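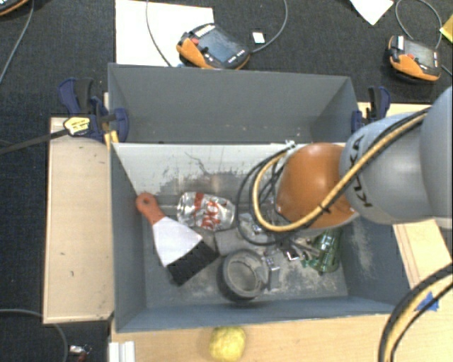
Planning and Budgeting for a Bin-Picking Cell

Issued by the Limcombe Equipment Planning Office
Last revised 28/09/2019

This page sets out how departments should prepare a request for a robotic bin-picking cell. It applies to new cells and to the extension of existing ones. Requests that do not follow the steps will be returned to the department without being costed.

Step 1. Define the task before the arm

State what is to be picked, from what container, and where it is to be placed. Mixed bins need particular care at this stage. A crushed drinks can, a roll of tape and a glass bottle present the gripper with three different problems, and a quotation prepared for one of them cannot be relied upon for the others. List the heaviest, the smallest and the most fragile item separately, and attach a sample list of contents to the form.

Step 2. Separate the arm from the tooling

Suppliers often quote the arm, controller and teach pendant as a single line. The gripper, its wiring and its mounting must be shown on a line of their own. Replacement fingers are to be entered as a running cost. Departments should obtain at least two quotations for tooling, even where the arm is being transferred from another project.

Where a force sensor or camera is required, state whether the price includes the bracket, the cable and the software licence. These items were left out of 4 of the requests received in the last round.

Step 3. Cost the work surface and the fixings

The bin must stay where the program expects it to be. Bar clamps on the rim are acceptable for trials and are cheap to replace. For permanent use, allow for a fixed frame or locating plate, and for a spare bin of the same pattern. The ceiling for fixings under the minor works code is £1332 per cell. Anything above that amount requires a separate form.

Bins with sloped walls guide items towards the floor of the container but reduce the usable area. Ask the supplier for the inside dimensions at the base as well as at the rim, and check both against the reach of the gripper.
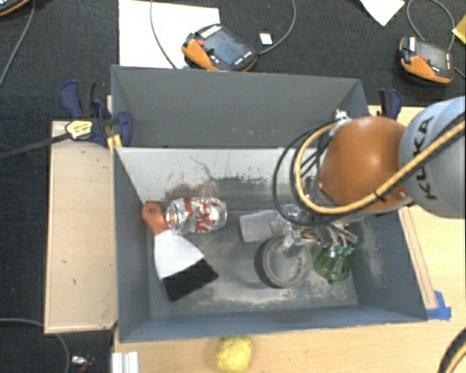 Cable routing should be settled at the same time. Cables that run along the outside of an arm need slack in order to follow its movement, and that slack takes up room over the bin. Ask the integrator to show the full loop on the layout drawing. Pendant leads and sensor cables which cross the floor should be given a marked route or a cover, and the cost of either belongs in this section.

Provide a stand or hook for each pendant. The sum involved is small, and it is frequently forgotten.

Step 4. Compare like with like

For the current round, outline proposals have been received from Asitz and from Lahlou. The two differ in scope. Asitz includes installation and one training visit; Lahlou prices both as options. Before comparing totals, add the options to the Lahlou figure and remove any item your department already holds. The comparison sheet has a column for this purpose.

Departments taking part in the Jastitine programme may share one controller between two cells, provided that the cells are not run at the same time. Write confirmation from the programme office into the request – a verbal agreement will not be accepted.

Step 5. Allow for running costs

Enter costs over 5 years. The following should appear as separate lines:

Annual service and inspection
Gripper fingers, cables and connectors
Software licences and renewals
Cleaning of bins and surfaces, including the removal of grit and broken material
Staff time for set-up and changeover

Trials with damaged or dirty items wear the bin and fingers more quickly than trials with clean parts. If such trials are planned, say so on the form and increase the second line accordingly.

Step 6. Submit the request

Send the completed form, both quotations and the layout drawing to the Planning Office by the end of March for inclusion in the following year's budget. The safety assessment may follow later, but no order will be placed until it has been received. Amended quotations should be marked with the original reference and sent as complete documents – single replacement pages cannot be added to a file.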